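**Week 4 - Colour, Dye and Trade: Reading Notes**

Students are expected to have read Jabłońska's chapter on madder before Thursday's tutorial. Copies are held at the library's reserve desk and may be borrowed for 2 hours.

Madder red was sold by weight, and dyers judged a parcel by smell and grain before paying. Jabłońska argues that the Skonden guild set its grades to favour local growers - a claim Fendetti disputes on the evidence of the toll rolls.
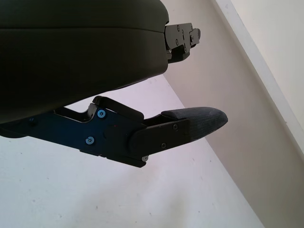
Fendetti's objection rests on the fact that imported root paid the same toll as local root in every surviving roll. Note the gap in the rolls for March, to which neither author gives much weight.

Written responses (1000 words) are to be submitted to Ignacio Prieto by the end of week 8. Please cite page numbers from the Fladmont edition.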